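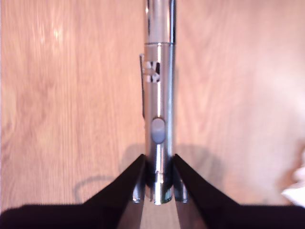
I've been losing pens since primary school, so you'd think I'd have learned to keep anything pen-shaped on a string around my neck. Instead I've spent most of this year trying to work out how a desk should be organised for a person like me, someone who works from home, buys small shiny things and then can't find them under the bigger, duller things.

It started in July, when I moved my work gear into the back bedroom of our place in Stostley. The room gets gorgeous light until lunch and then goes a bit gloomy, and it fits a decent timber desk if you don't mind opening the door sideways. I sat down on the first morning feeling enormously pleased with myself (new room! new chair!) and by the end of the week I had two coffee cups, a stapler, four notebooks and a dead torch lined up along the back like skittles.

So I did what I always do and asked everyone I knew. One friend swears by trays. Another owns a drawer unit from Mikine that cost her $271, and she talks about it the way other people talk about their kids. I went over to have a look and, fair enough, it's a beautiful bit of furniture. The drawers glide. There's a shallow one on top just for pens, lined in grey felt, and I stood there opening and shutting it for far too long. But I know what I'd do with a drawer. I'd shut it, and whatever was in there would be gone until the next time we moved house.

I need to see things. That was my big discovery, and it only took me most of the winter. If a pen or a penlight has a clip, it gets clipped to something: the notebook, the edge of a box file, my shirt pocket if I'm really desperate. Polished metal helps too - it catches the light from the window and I can spot it across the room. The matte black pens I used to love are all gone, every one of them, presumably living together somewhere behind the bookcase.

The other half of the problem is the screen, and I'd left that alone for ages because I didn't think of it as mess.
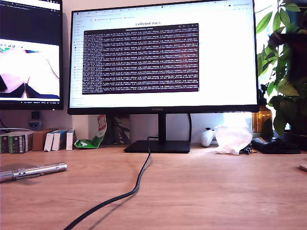
Tabs, though. Tabs are clutter with a tiny coloured icon on top. I'm a shocker for keeping a page of instructions open behind whatever I'm doing, with another window plonked over the middle of it, and then opening the same page again because I've forgotten it's there. Having a second monitor gave me somewhere new to put the overflow, and I filled it in a day. I still wouldn't give it up. I like a screen straight in front of me for the thing I'm meant to be doing and one off to the side for everything else, and I've mostly stopped swapping them over.

Cables I've made a sort of peace with. I bought a Sidier cable box, a long white number with a lid, and it was fine until I needed to unplug something. Then it was ten minutes on my hands and knees with the dust bunnies. Now I let the black ones wander over the timber a bit. I've grown fond of the look, and I can follow each one with a finger and know where it ends up.

What I do spend money on is light. My Caputo lamp was a birthday splurge and it has changed the gloomy afternoons completely, warm on the desk and no glare on the screen. If you've only got the budget for one nice thing, get the lamp and put your pens in a jam jar.

As for the routine, it's pretty loose. When I knock off I take the cups back to the kitchen, close whatever tabs I can't explain and clip anything clippable. Some nights I forget the cups. The dead torch is still there too, as I keep meaning to buy it a battery.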